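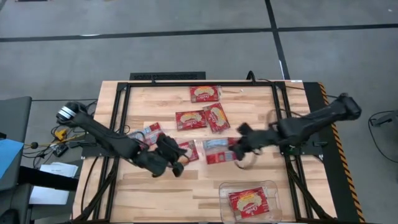
How to Get Ready for Your First Long Opera

So you've bought a ticket to something that runs four hours, and now you're a little nervous. I was too, my first time at the Brendmont, and I'd like to save you some of the fretting I did!

Start with the story, and start a week ahead if you can. Read a plain summary, the whole thing, ending included (opera isn't spoiled by knowing who dies, I promise). Write the main characters on an index card with a word or two next to each one, like "jealous uncle" or "girl in disguise," and tuck it in your pocket for intermission.

Next, listen a little. You don't need the full recording. Pick the overture and two or three of the big arias and play them while you cook or fold the wash, until you catch yourself humming. My friend Mairéad Daly plays hers in the car, and she says the tunes she knows feel like friends waving from the stage.
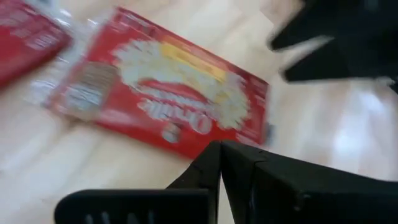 Then look up the running time and where the breaks fall. If the first act is 63 minutes, have your supper beforehand, a real one, and go easy on the coffee. Wear something you can sit in all evening, and bring a sweater, for balconies can be drafty.

When the music starts, don't glue your eyes to the translated titles. Read a line, then look back at the singers, and if you miss a few words, let them go by. Your mind will wander somewhere in the second act. Mine always does, and the orchestra usually brings me back.

At intermission, get up and walk, even if it's only to the lobby and back, and take another peek at your card before the lights go down.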